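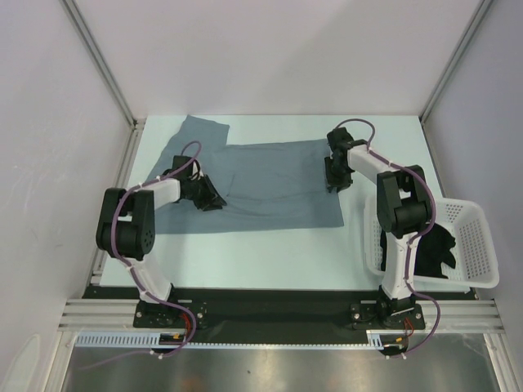

What does the Letow ride log contain?

Rides recorded by members of a cycling group on their own bikes, one row per ride, with distance, climbing, tire pressure, lock used and a short note on anything that broke or came loose. There are 2,000 rides in the current release.

Files

rides.csv holds the main table. bikes.csv lists each bike once, with its frame size, wheel size and drivetrain. notes.txt has the longer comments, keyed by ride number. Everything is UTF-8 with comma separators. Distances are in miles and pressures in psi. Riders who logged in kilometers or bar had their figures converted on import, and the original value is kept in the column ending in _raw.

Columns in rides.csv

ride_id: unique, never reused
bike_id: matches bikes.csv
surface: road, gravel, path or mixed
miles: one decimal place
climb_ft: from the rider's bike computer, not corrected
psi_front, psi_rear: measured before the ride
lock: model as typed by the rider, or blank
fault: blank if nothing went wrong

How it was collected

Riders filled in a form after each ride. The form was written by Ciarán Moriarty and checked by Oisín Keane, who also ran the import. Entries left open for more than 5 days were dropped. Pressure readings came from the riders' own pumps and gauges, and those don't always agree with each other. Two riders who shared a floor pump found it read 2 psi high, and their rows have been adjusted.

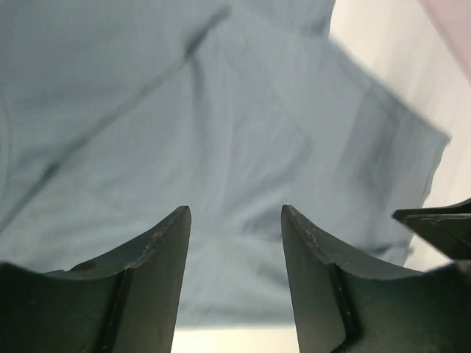 The climbing figures need more care. Some computers use a barometer and some take height from the map, and on the Mulcahy loop the two kinds give quite different totals for the same road. We left both in. If you want to compare climbs between riders, filter on the computer column in bikes.csv first.

Known problems

Rides shorter than 15 minutes are under-reported — most people don't bother logging a trip to the store.
The fault column mixes real failures with small annoyances. A snapped spoke and a squeaky fender both count as one entry.
Lock names are spelled many ways. A cleanup table from Ignacio Halvorsen is planned but not included yet.
Start times before the March clock change may be off by an hour on bikes using the older Mito head unit.

Privacy

Rider names were removed, and so were start and end points. Ride notes were read through by Fergal Mac Giolla and any street addresses taken out. If you find one he missed, open an issue with the ride number only and leave the address out of it.

Changes

Release 2 adds the lock column and splits tire pressure into front and rear. Rides from the Tedus weekend are now marked mixed instead of gravel.

Corrections are welcome as pull requests against rides.csv. Please keep the row order.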